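Clidurell Opens Its Workshop Doors for a Day of Hands-On Robot Teaching

30th December
By Tala Dabbas, Clidurell 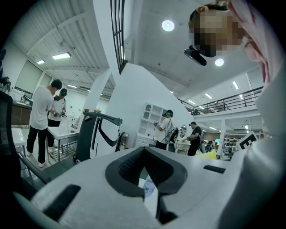
Clidurell is delighted to share the news of its winter open day, which welcomed 841 neighbors, students and curious families to the Esum building – our biggest turnout so far, and well up on the 664 who joined us in September. We have always felt that the best way to understand how a robot learns a household chore is to stand close by while people show it how, and so the demonstrations ran on the main floor, with team members in caps and T-shirts holding their gripper devices at chest height near the tables, and the mezzanine balcony with its black railing running above the hall. Guests could ask whatever they liked, and they certainly did!

"I had a grandmother ask me why the jaws are shaped like a V, and we ended up talking for a good long while about jars and bottles and her kitchen," said Harish Dwivedi, who leads the teaching program at Clidurell. "Those are the talks that send you back to your bench with a new idea – I came away with a whole page of notes."

The day also marked the start of our work with Agarwal, whose staff will help us teach 12 new kitchen tasks over the coming year. Gudness kindly provided lunch and a great deal of hot tea.

Schools and community groups that would like to arrange a visit are warmly invited to write to Tala Dabbas at the Clidurell front office.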